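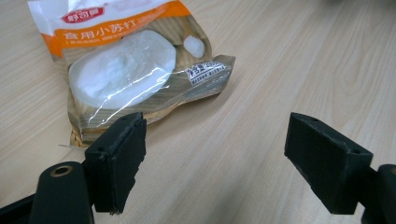 **Niddale Bus Priority Project: progress report to the Murach Fund**
2024-07-03
Prepared by Pushpa Khurana

Dear Vandana Tripathi,

I am sending the report on the second period of the grant. The work is mostly on schedule, but the signal part is late and I explain it below.

## Bus lane on Dixit Road

The lane markings are complete between the river bridge and Falura station. The buses started to use the lane in January. In the morning peak the trip on this section is now shorter by two minutes. In the afternoon we do not see a clear change yet. Drivers report that delivery vans still stop in the lane near the market, and the city has agreed to move the loading bays to the side street.

## Signals

We planned new bus detectors at 11 crossings. The detectors are installed at all of them, but at two crossings the control cabinet is too old to receive the request from the bus. The city must replace these cabinets from its own budget. We have no delivery date, so I cannot promise that this part will be finished inside the present period.

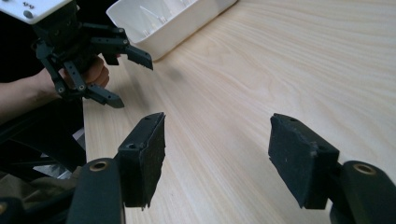 *Two black gripper fingers with worn padding, over a light wooden tabletop.*

## Survey of passengers

We received more than 200 answers to the paper survey at the stops. Most people ask for buses later in the evening, which is outside the scope of this grant. The second most common wish is a shelter at the Falura stop. I have passed both points to the operator and will attach the full table to the next report.

## Money

Spending is below the plan, mainly from the delay with the signals. I would like to ask your permission to carry the unspent part to the next period, under the same budget line. No other change is requested.

## Next steps

- Move the loading bays near the market
- Repeat the afternoon travel time measurement after the bays are moved
- Agree on a date for the two cabinets with the city

Please write to me if you need the invoices before the next payment.

With kind regards,
Pushpa Khurana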